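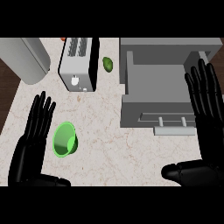 Selbridge parish is looking for a part-time outreach worker, 60 miles from the nearest full-time church office and a good deal farther from the nearest person who will tell you what the job was meant to be. We have run this role twice before under grander titles. Both times the ad promised renewal, and both times the worker spent the year driving and filling in forms. So we are trying a plainer ad. Most of the work is done at a kitchen counter, pale with thin tan and brown veining if you are lucky and chipped if you are not, with someone who has not been to a service in years and may not want to be asked about it.

What the job is

You would visit households in Selbridge, Walta and the farms between them, lead a short prayer service in Walta when no minister can get there, and keep the visiting list current. The list we have now was last checked in October and we do not trust it. The three townships had 2653 people at the last count we could find. How many of them want a visit from us is anyone's guess, and we would like a guess based on knocking on doors.

What the job is not

It is not a growth program. The regional office sent us one of those, called Jatmont, with a binder and a set of targets. You may read the binder. You will not be measured against it.

Who should apply

You need a driver's license, a car that can handle gravel, and a church background you can talk about without a script. A theology degree is fine but will not move you up the pile. We would sooner hear about a visit that went badly and what you did the week after.

Hours and pay

Ten hours a week would be a lie, so we are paying for 60 hours a month. Mileage is paid separately, monthly, on receipt of a log. Housing is not included. The first contract is for 10 months, and we will not hint at a longer one until we know whether the money is there.

How to apply

Send one page and two references to the parish office, Nilsuwan Hall, Selbridge. Please leave out the mission statement. Interviews are in person, and we pay for your gas.

Posted 2018-06-13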